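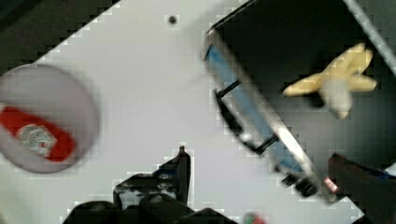
Wrist cam stream goes blocky and smeared as soon as the arm moves, pick planner loses the bowl

Posted in: Software > Perception
Tags: wrist camera, compression, latency, segmentation

So this has been eating my whole week. Tabletop pick and place, small camera at the wrist, pale table, bowl on one side and a black tray on the other. Parked over the table the segmentation is fine. Once the arm swings across, the bowl turns to mush, edges go to stair steps, and the mask for whatever is in the bowl either shrinks or jumps sideways. The tray side usually holds up better, a banana on black is about as easy as it gets. Red wrapper in the bowl is the one that drops out. Label on it is unreadable in motion but I don't need the label, I just need a stable outline and a grasp angle.

Setup:
Stunska driver for the camera, stream goes over the network to the planning box
Encoder bitrate 600 kbit (default, never touched it)
Perception node is Drellbridge, stock config except for the class list
Planner takes the latest mask whenever it wants one, no timestamp check that I know of
Auto exposure on

Tried so far: lowered the arm speed by half, helps a bit but the cycle time is then useless. Tried a sharpening filter before the segmenter, made it worse, it just sharpened the blocks. Restarted everything many times obviously.

Is this a model problem or a video problem? I have 300 saved frames from the runs and was about to start labeling them and retrain, but would rather not if its the stream. Need something working by Friday.

Posted by zavcombe_bench2
4 replies to this post were merged or removed as duplicates

gridlock_ollie
Video problem first, then planner problem. Don't retrain yet.

You have two separate things going on and they look alike. Smear is exposure time. Blocks are the encoder. Fix them one at a time or you won't know which one helped.

Exposure: turn auto off. In a lot of drivers auto exposure will happily go long when part of the view is dark, and your black tray is a big dark area coming in and out of view. Every time it enters, the exposure can shift and your thresholds shift too. Set it manually and short, then bring gain up until the table looks ok. Some noise is fine, the segmenter cares a lot less about grain than about a doubled rim. If gain gets ugly add light.

Encoder: 600 kbit is nothing for a camera that moves. When the camera is still almost nothing changes between frames so it looks great, then the arm moves, every pixel changes at once and the encoder runs out of bits. That fits what you describe. If the link is wired go way up, or skip the video codec and send plain JPEG per frame. Costs bandwidth, but each frame stands alone and you don't drag old blocks into new frames.

Planner: this is the one that actually bites. "Latest mask whenever it wants" means it may be using a mask from where the wrist was a while ago. Stamp the frame at capture (not when it arrives!), look up the wrist pose for that same stamp, and project the mask with that pose. Then reject anything too old. I use 60 ms as the cutoff while moving and 500 when the arm is stopped. Yours will depend on speed.

Quick test: log capture stamp, arrival stamp and wrist speed for one run. If the mask jumps sideways in proportion to speed, its the stamps. If it shrinks without moving, its blur or blocks.

Also easy win — move to a look pose, stop, wait for the arm to settle, grab one frame, plan from that. Only do the in-motion stuff if cycle time really needs it. You may find a short stop costs less than running the whole swing at half speed.

pmk_tooling
just retrain with blur augmentation. we had the same on a Dekker cell and it went away after that. add motion blur + jpeg artifacts to the training set, bump the epochs, done. dont bother with the driver stuff

gridlock_ollie
Augmentation is worth doing later, sure. But it won't fix a mask that is in the wrong place because the pose is stale. A perfect mask on an old frame still sends the gripper to the wrong spot.

third_shift_nav
Agree with ollie on order. Couple of extras from a similar rig:

Mask out the gripper fingers before segmentation. They sit in the same place in the image for a given opening, so one static mask per opening is enough. Ours kept merging black fingers with a black tray wherever they overlapped, and the tray outline came out with an extra lump. Planner then thought it had a collision and took the long way around.

Check what Drellbridge does on low confidence. On the version I run it quietly republishes the previous mask with a new stamp. Look for hold_last in the config and set it to false. That alone can look exactly like lag.

Keep the 300 frames but don't label them all. Sort by wrist speed, label a few from the fast end, use them as a check set after each change. Otherwise you are judging by eye at 11 pm and everything looks better than it did.

zavcombe_bench2
Update. hold_last was true. Set it false, exposure manual, switched to per-frame JPEG. Sideways jump is mostly gone at full speed, bowl edge still soft on the fastest part of the swing but the mask stays put. Haven't done the pose lookup by stamp yet, doing that tonight. Will post the log if teh numbers look weird.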